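Braunes Tablett auf weißem Tisch: taugt das als Sortierfläche?
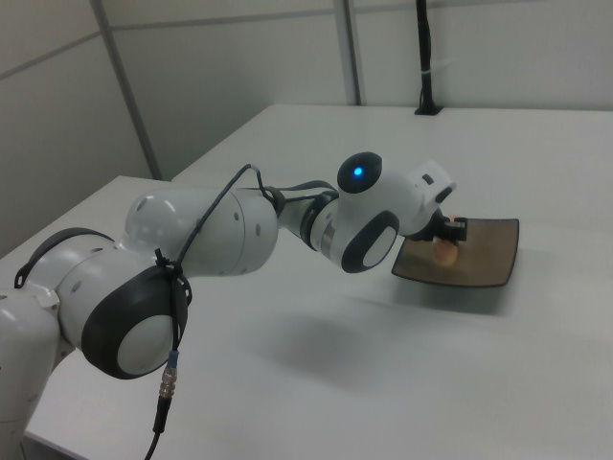 Beitrag 1
Falis78, 2025-04-07
Moin, auf dem Foto mein Stand: weißer Tisch, dunkelbraunes rechteckiges Tablett, ein kleines rundes Teil in Hautton drauf. Überall liest man, dunkler Untergrund sei Pflicht, wenn man kleine helle Sachen sortiert. Ich bin da skeptisch. Lohnt sich das, oder reicht die blanke Tischplatte?

Beitrag 2
kantenleimer
Reicht. Das mit dem Kontrast wird seit Jahren nachgeplappert. Wer bei hellem Licht auf Weiß nichts findet, braucht eine Lampe und kein Tablett.

Beitrag 3
Losulus
Einspruch. Pfirsichfarben auf Weiß sehe ich abends schlicht nicht mehr, auf Dunkelbraun sofort. Ich habe letzten August 900 Holzperlen umsortiert, erst auf dem Tisch, dann auf dem Tablett. Nach dem ersten Teil lagen 37 auf dem Fußboden.

Beitrag 4
kantenleimer
Das lag dann am Rand und nicht an der Farbe. Ein weißes Tablett mit Rand hätte dasselbe gebracht. Hast du das mal probiert?

Beitrag 5
Losulus
Nein, hab ich nicht. Punkt für dich. Die Farbe will ich trotzdem nicht mehr missen.

Beitrag 6
mnguni_sued
Mich stört was anderes: Rundes rollt auf glatten Tabletts genauso weg. Filz rein, fertig. Farbe ist mir egal, solange sie nicht spiegelt. Diese „Sortiertabletts“ aus dem Bastelhandel sind doch Küchentabletts mit Aufpreis.

Beitrag 7
Falis78
Filz fusselt aber. Hatte ich schon, danach klebte an jedem Teil was dran.

Beitrag 8
mnguni_sued
Dann billiger Filz. Oder Moosgummi, 4 mm reicht.

Beitrag 9
kantenleimer
Jetzt sind wir also bei Tablett plus Einlage plus Lampe, um kleine runde Dinger von A nach B zu legen. Ich bleibe beim Suppenteller.

Beitrag 10
Falis78
Moosgummi teste ich am Wochenende, einmal in Schwarz und einmal in Weiß. Versprechen tue ich mir davon wenig.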